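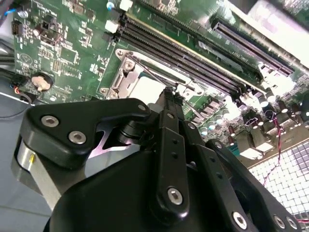 *A green motherboard with its silver CPU socket and the metal lever across it.*

**Old office computers get a second go in Drekthorpe**

3rd December

If you've walked past the old Heitmann shop lately and wondered why the lights are on until nine, I can tell you, as I've spent two evenings in there getting dust up my nose. The computer workshop that used to squeeze into the back of the library has moved in, and it has taken on the biggest pile of machines it has ever had: 187 desktop computers from the Skevau offices on the ring road, which were cleared out when the firm moved its people to laptops.

They're being taken apart, cleaned, tested and put back together, and the ones that pass will go to households and small clubs round here that need a computer and haven't got one. The ones that don't pass get stripped for parts. I went along thinking I'd stand about with a notebook and a cup of tea. Within ten minutes I'd been given an antistatic wrist strap and a soft brush and told to get on with it.

Despina Olteanu runs the evenings. She repaired tills and card machines for years before this, and she has the calmest way of talking you through something fiddly that I've ever come across. My first job was a motherboard, the big green circuit board that everything else in a computer plugs into. I'd always imagined you needed a degree to go near one. Mostly you need decent light and a small screwdriver (and, in my case, somebody to take the screwdriver off you when you've got the wrong one).

The bit I liked best was the processor socket. There's a metal frame with a hinged plate that presses the processor down, and a thin lever that holds the whole lot shut. You push the lever down, ease it out sideways and let it come up slowly, and the plate lifts with it. I let go of mine too early and it went *ping* so loudly that Abelardo Nina, two benches along, ducked. He's been doing this since May and says everyone does it once. After that you hold on to it!

Then the old paste gets wiped off the top of the processor, the socket gets looked over under a magnifier, and the board gets brushed out from the corners inwards. What comes out of the fans I won't describe if you're reading this over breakfast. One of the computers had clearly lived under a desk next to somebody who ate a great many biscuits.

I asked whether it was really worth the bother for machines this old, and I got a proper answer. Most of the desktops only want a clean, fresh paste, a bit more memory and a new drive. For writing letters, filling in forms, homework and watching a film in the evening, they're plenty. The expensive part is the drives, because every computer gets a new one. The old drives were taken out and destroyed before the machines left Skevau, so if you used to work there and you're worried about your holiday snaps, you needn't be.

Money for the drives came from the spring fair and a couple of collections, and it came to £3,265 in the end. Roswitha Ruppert, who looked after the stall at the fair, was very keen that I print that figure correctly as she'd counted it three times. So there it is, Roswitha. It won't stretch to every machine, but it will cover the first lot and leave a bit over for thermal paste, screws and the little coin batteries, which are nearly all flat.

So far 19 computers are finished and boxed up. Six of those are promised to the homework club at the primary school and the rest are waiting for people to ask. I had a go on one and it started faster than my own at home, which was slightly annoying.

The shop itself is worth a look even if you don't care about computers. It was Heitmann's the ironmonger's for longer than I've been alive, and the long counter is still there, with the brass rule set into the top where they measured chain and rope. It makes a very good workbench. The wall of small drawers behind it has been kept too, and it couldn't be handier for sorting screws. Some of the drawers still have the old labels, so if you want a standoff for a motherboard you look in "picture hooks, medium", and the spare batteries are in "castors". I'm told you get used to it.

Heating is another matter. There's one radiator and it's at the wrong end. Wear a jumper, and wear one made of cotton if you can - wool and fleece build up static, and static and circuit boards don't get on. I turned up in my big fleece and was politely asked to hang it by the door.

Not everybody was sure about the move. Reinhold Görtz, who has the key-cutting shop next door, told me he'd been worried about vans outside all day and cardboard all over the pavement. He's come round to it since the cardboard started going out flat and tied, and he's even sent a few of his own customers in with poorly laptops. That's a small problem now, as the workshop isn't really set up for laptops and the queue has got silly. If yours is broken, please ring before you bring it in. They might say no until the desktops are done.

There's a plan for the leftovers as well. Any boards that can't be saved will go to a metals recycler in one load, but a handful are being kept back for a teaching table, where anyone can come and handle a motherboard without worrying about breaking it. Mattes Fröhlich is putting that together. He wants people to be able to take a processor out and put it back, fit memory, plug in a fan and generally find out what all the sockets are for. He's making a set of cards to go with it, and he's after somebody with neat handwriting, as his own is dreadful (I've seen it, and he's right).

A few practical things, as I was asked to pass them on:

- The workshop is open in the evenings from six until nine, and the door is the one on the side street. The front door sticks.
- To ask for a computer, pick up a form from the counter or from the library desk. It's one side of paper and you don't need to bring proof of anything.
- Keyboards and mice are badly wanted. Monitors are not - there's a whole back room of them already.
- Small screwdrivers, clean jam jars with lids and old paintbrushes with soft bristles will all be gratefully taken.
- Under-sixteens are welcome with an adult.

If you'd like to help, you don't have to know anything. I certainly didn't. There's cleaning, testing, boxing up and a lot of winding of power leads, and somebody always seems to bring cake. The lemon one on my second evening was from Caneo, the new bakery by the bridge, and I had two slices before I found out it was meant for the people who'd been there since six.

I'm going back next week to finish the board I started. It had passed its first test when I left it on the counter with my name on a sticky label, and I'd quite like to be the one who screws it into its case.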